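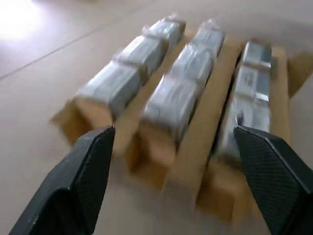
Ticket: Second arm for packing bench, purchase request
Raised by: Ciarán Conneely
Status: Open, on hold pending tests
Opened: April 25, 2021

I was asked to sign off the Karketti quote for a second arm and I'm not signing it yet. The quote assumes the picking trouble is a capacity problem, so the answer is naturally to sell us more capacity. I think it's a gripper problem, and a second arm with the same fingers will give us the same trouble twice. Look at the wrapped packs in the open cardboard tray: three rows with a strip of card between each, shiny film, loose crinkled ends on some of them. The fingers have to get down between a pack and a divider without catching either. None of that is in the quote. The sample they worked from was a bare box on a table.

What was reported
Missed picks and dropped packs on the tray job. Operators clear the fault, restart, carry on. The log records "grip fault" every time and gives no more than that, so I can't say from the log whether the fingers closed on film, card or nothing.

Tried so far
Lower speed. Fewer complaints from the floor, but nobody wrote down the fault count before the change, so I don't regard this as proved.
New calibration of the wrist camera. No difference I'd put money on.
Cleaned the finger pads. Better for a shift according to the operators, then back to normal. Might be dust, might be wishful thinking.

Update, supplier call
Karketti say the vision add-on (Ulano) will sort it. I asked if it had been run on clear film under a bright light, with glare coming back off the floor. They said it "handles reflective goods well". I asked for a video of it doing that with our trays. Still waiting. Until there's a video I'm treating the add-on as a cost with no benefit attached.

They also say the standard fingers are suitable. Geagea do a narrower set and will lend us one for 7 days, we pay the carriage. That's the cheapest thing anyone has offered, so it goes first.

Test plan
1. Run 100 picks from full trays with the present fingers. Write down every fault and what the fingers were touching when it happened.
2. Same again with the Geagea fingers. Same trays, same speed, same operator if the rota allows.
3. Repeat 40 picks of each with the blind down, to see if the light matters.
4. Ask Coltley whether the trays can come with lower dividers, and at what price. A change to the card may cost less than any of this.

Please don't change the speed or the camera settings while this is going on. We've already lost one comparison that way.

Budget note
The quote leaves out guarding, the floor fixings and operator training. It also counts the saving as 2 full posts, which I don't accept, as someone still has to load trays and clear faults. I've asked for it to be redone with those lines in and the saving taken out. If they want to put a saving back, they can show where it comes from.

Next step
Review in June with the test sheets on the table. No order, deposit or "letter of intent" before then, please, including for the add-on. If the narrow fingers do the job I'll close this ticket and raise a much smaller one.

Comment, C. Conneely
Carriage for the loan set approved. Sheets for step 1 are on the clipboard by the bench. Fill in the last column even when it's a guess, and write "guess" next to it.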